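Konstead bench covering, ref. 2183
Sheet updated 09/04/2018

A disposable covering for long tables, with blue masking tape for marking out cells. Supplied in packs of 11 sheets, brown or grey. Tape is sold separately under the Brukico name.
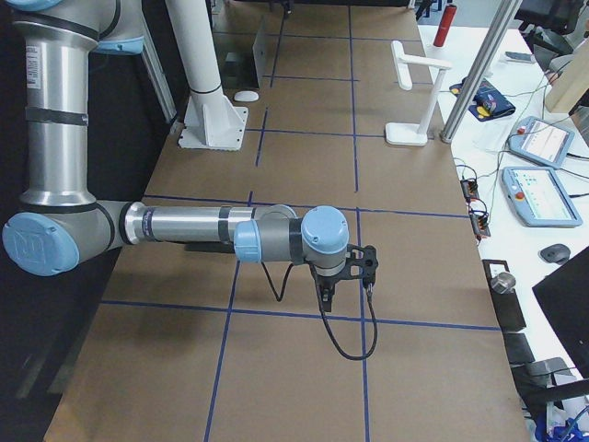

Falcão asks whether the cells have to be equal, as the bench there has fittings bolted through the top and a regular grid would run straight into them.

Cells may be any size. Lay the long lines first and the cross lines over them. Strips that meet slightly off square are acceptable for sorting and placing work.
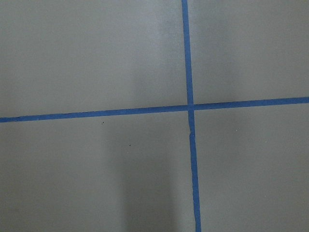 For measured work, set out with a straight edge and check both diagonals. Press each strip from the middle towards its ends. Creases at a crossing should be lifted and relaid — the tape tolerates this 2 times before the adhesive weakens.
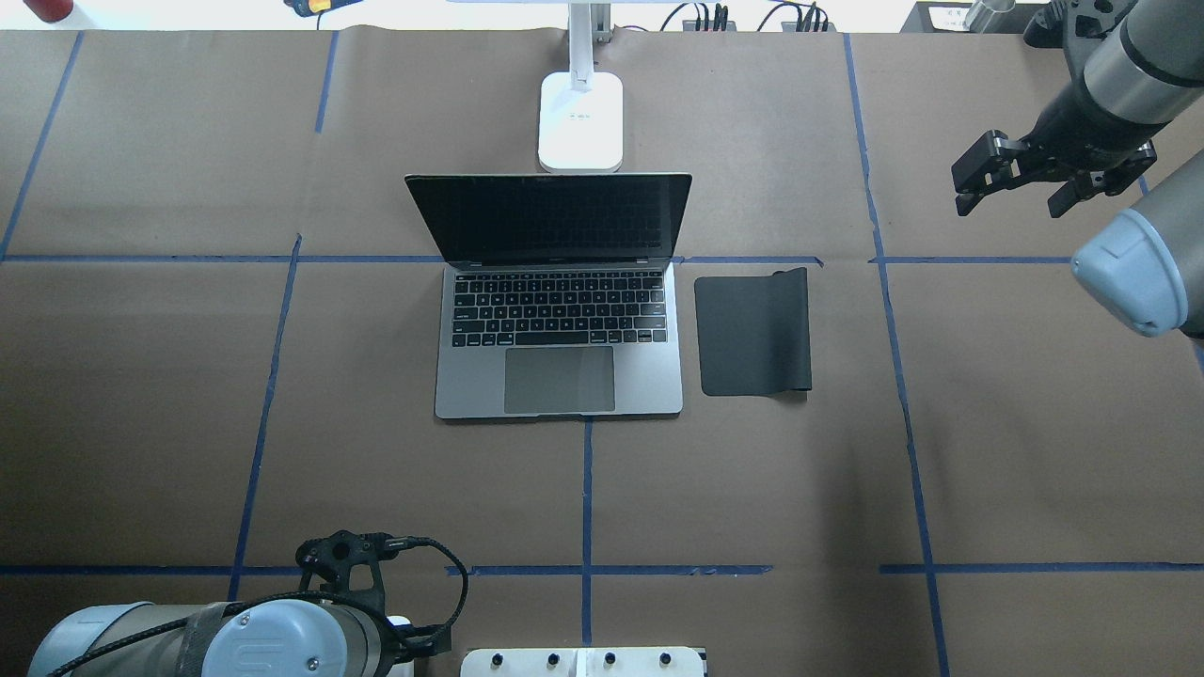

Laptops and mats may stand across a line. Do not drag them. Maximum sheet length is 400 cm; longer tables need a butt joint, taped underneath. 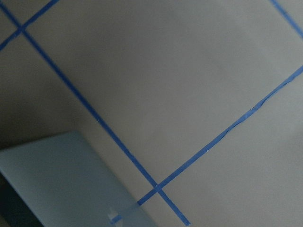

Wrinkled tape should be replaced by the strip. Grey sheets are dispatched from Limamlow only, from September.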